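Keeping a Small Work Table Clear

A table by a railing or in a walkway collects things faster than a desk against a wall. People set something down on the way past and it stays. These tips are for a light-colored table with one plant, a book and maybe a card on it, but most of them work anywhere.

Start by taking everything off. Wipe the top with a damp cloth and a drop of dish soap, then go over it with a dry cloth. Pale blue and white tops show pen marks and cup rings, so do the edges too.

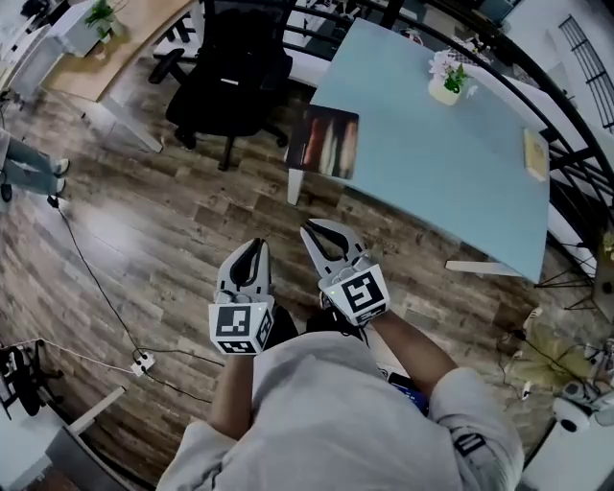 How often should a table like this be wiped down?
Once a week is enough if no one eats at it. If people bring coffee, wipe it at the end of each day.

Put back only what you use. Keep books and cards a hand's width in from the edge, where sleeves won't catch them. This matters more next to a railing, where a dropped book can land on the floor below.

A potted plant should stand on a saucer or a cork mat. Water it at the sink, let it drain for 12 minutes, and bring it back. Pick up fallen petals the same day, as they can stain a light surface.

Roll the chair away before you sweep. Hair and thread wind around the casters, and a seam ripper or small scissors will get them out. On a mesh back, use the brush end of the vacuum, working from the top down.
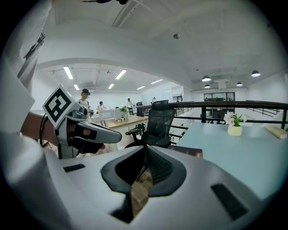 Once the casters are clean, roll the chair back and forth a few times on a bare part of the floor. If one wheel still drags, pull it out and check the stem for grit. Wipe the armrests last, with the same damp cloth you used on the table, rinsed first.

Railings need a dry cloth every couple of weeks. Black metal shows dust along the top.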